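开个串,讲讲海边人的忌讳。攒了好久,今天一口气发完,想到哪儿说到哪儿!

起因是我在 Torkport 的旧书摊上淘到一本薄册子,132 页,Grudance 出的,封皮掉了一半,里面全是老渔港的口头讲究。没有目录,也不分章节,一条接一条,跟听老人家唠嗑似的。我坐在码头边的长椅上就翻完了一大半,手都冻红了。

先说最有名的:船上不许吹口哨。道理很直白,吹口哨是在叫风,叫来小风还好,叫来大风就收不回去了。好玩的是册子里紧跟着写,真碰上没风的日子,又准许吹,只许一个人吹,而且要对着桅杆轻轻吹。同一件事,平时是忌讳,急用的时候就成了办法,我太喜欢这种弹性了。

咱们这边其实也差不多,不少沿海的船家吃鱼不说“翻”,说“顺过来”“转个身”。我小时候在亲戚家吃饭,筷子刚伸过去要给鱼翻面,一桌人同时喊停,那个阵势我到现在都记得。册子里没有翻鱼这一条,但有一条面包不能倒扣着放,倒扣了,海上就有船要翻。隔着半个地球,想到一块儿去了!!

改船名。很多地方都觉得旧船改名不吉利,非改不可就得办个仪式,把旧名字从船上所有地方抹掉,救生圈、航海日志、钥匙牌,一样都不能漏。Torkport 的版本还要多一步:新名字写上去之前,船得“没有名字”地过一夜,那一夜谁也不许上船。读到这儿我起了一身鸡皮疙瘩,一条没名字的船自己在港里晃一夜,这画面谁写得出来。

桅杆底下压硬币这条历史很长,罗马时代的沉船里就发现过桅座里的钱币。用意说法不一,有人说是给船员付渡河钱,有人说就是讨个彩头。我个人更信后一种,不过没证据,纯属偏爱。

有人私信问“忌讳和迷信有什么区别”。我不是学者哈,只说自己的感觉:忌讳多半带着动作,什么不能碰、什么不能说、先迈哪只脚。你不用信它,照做就行。我认识的好些人嘴上说一点不信,上船照样先迈右脚。

再说个冷门的:Dovari。是个小海湾,地图上得放很大才看得见。那边的人出海前不说再见,也不回头看岸。家里人送到门口就停,不往码头走。册子里只给了两行字,我为了这两行专门跑了一趟,坐了 8 个小时的车。问了几位在补网的大爷,都说有这回事,再问为什么,就说“一直是这样”。行吧,这个回答我也很满意。

顺便说一句,去之前我还查过 Cormier 那边整理的一份民俗条目,一共 2,534 条,海上的只占很小一块,可是密度惊人,光是跟猫有关的就看得我停不下来。黑猫在岸上常被嫌弃,到了船上倒成了宝贝,有的地方渔家还特意养在家里,保出海的人平安。猫:我换个地方就是吉祥物。

册子里有一条我读了三遍:第一网的鱼要放一条回去,挑最小的,放的时候不能数数。旁边有前一任书主用铅笔写的字:“放过 60 年,没断过。”就这么一句。不知道是谁写的,也不知道后来还放不放。我把这页夹了张车票。

女人不能上船这一类我就不展开了,老规矩里有可爱的,也有让人皱眉头的。现在港里开船的女船长好几位,我在 Torkport 坐的那条渡船就是,稳得很。

补一个时间上的:八月里他们有一天不下网,只修东西、刷漆、吃饭。册子说那天海要歇着。我打算今年八月再去一趟,想看看还有多少人守着这个日子。有去过的朋友请务必来评论区,我搬小板凳听。

最后一条留给饭桌,也是我私心最爱的一条:出海的人走了以后,吃剩的碎屑当天不许扫,扫了等于把人往外赶,要等第二天太阳出来再收拾。而且不能用手抹,得用布兜着,抖到门外给鸟。从前家家是深色的木桌,留一晚也看不出什么,换成白桌面就藏不住了,零零星星的小渣子全在上头,旁边再横竖搁点东西,比如一根细长的红杆子,更显得乱。换我妈来看,一分钟都忍不了!可是你想想,有人就这么看着一桌碎屑,忍一晚上,等天亮。我现在吃完早饭也会晚一点再擦桌子,没人出海,就是想学一学。
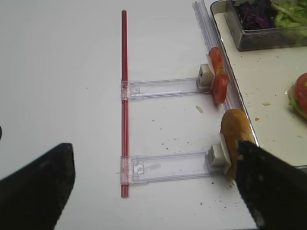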